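From: Faith Masanja
To: handling-practice list
Subject: Re: Draft 2 of the soft goods rules – grip limits and wrapped food

Sigrún Egilsson wrote:

> I've read draft 2 twice now and I like most of it. My trouble is with
> section 4. It says "the gripper shall not deform the item". Taken at its
> word, that rules out nearly everything we pick at Dodach. Bread gives.
> Film gives. Even a boxed item gives a bit at the flap.
>
> Could we have wording that a person on the floor can check without
> a lab? And do we want one rule for all food, or one for each kind of
> wrapping? At the moment a yoghurt pot and a bag of crisps sit in the
> same table, and I don't think they belong together.
>
> Also, who signs off a change of finger pads? The draft is silent.
>
> Sigrún

Hello Sigrún, hello all,

What a useful message, thank you! I had been staring at section 4 for so long that I'd stopped seeing the problem. You're right, "shall not deform" has to go. It was lifted from the old Bornance sheet, which was written for tins, and it's no help to anyone with a soft item in the fingers.

I've been through our pick log at Drisel with this in mind. There are 2,958 picks in it, and 901 of those are soft food in thin film, so wrapped food is a long way from being an odd corner case for us. It deserves its own table, and I'd be very happy to write the first go at it.

The case I keep coming back to is the bagged sandwich, held low down with the cut side showing. You get bread, filling and loose film all in one grip, and each of them behaves in its own way.
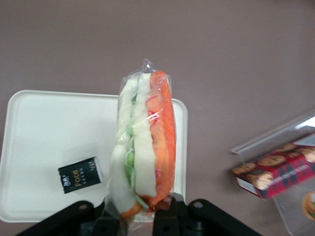
*Bagged sandwich held at its lower end. Note the bulge in the bread and filling just above the pinch.*

Under draft 2 this grip fails, full stop. Under what I'd like to see in draft 3, it becomes something you can look at and judge. My suggestion for 4.1 to 4.4:

**4.1** The item may change shape where the fingers touch it. The person checking looks at the item again after release and compares it with an ungripped one from the same batch.

**4.2** Any split, tear or opened seam in the wrapping is a fail, whatever the food looks like.

**4.3** Filling pushed out past the bread is a fail. Bread that bulges against the film is recorded, and judged after release under 4.1.

**4.4** Where the bag has a twisted or gathered end, the site writes down which end the gripper takes, and keeps to it for the whole run.

I care about 4.4 more than its length suggests. We changed ends halfway through a run in November and then couldn't compare anything with anything. A whole afternoon's notes, no use at all! So please, write the end down before you start.

On one rule or several: several, I think, going by wrapping and not by food. Thin film, rigid pot, clear clamshell, card box, small sachet. A mixed table with trays and packets near the pick point is normal work for most of us, so I'd add a line about clearance too – the open fingers must reach the item without brushing its neighbours. Pan already has a nice short paragraph on this in its site notes, and they've said we can borrow the wording.

Your question about finger pads is a good one and I don't have a full answer. What we do at Drisel is treat new pads as a new gripper. The shift lead signs, and we run 100 picks on dull, cheap stock before going near the real thing. It takes a while, but it has caught bad pads 2 times for us, once with a rough edge you could hardly feel with a thumb. I'd love to hear what others do, especially anyone with pads that get washed every shift.

One thing I'd leave out of draft 3 is a fixed force figure. I know some of you want one. Our grippers don't report force in the same way as yours, and I'd sooner have a check that everybody can carry out than a number half of us can't read. We could put force in an annex, marked as guidance, and let people send in their own values with the gripper type next to them.

Sigrún, would you be willing to try 4.1 to 4.4 at Dodach on your bread items and tell us where they pinch? Bad results are very welcome. I'll start on the film table this evening and post it in plain text so that it's easy to mark up.

All the best,
Faith

Faith Masanja
Drisel, handling and packing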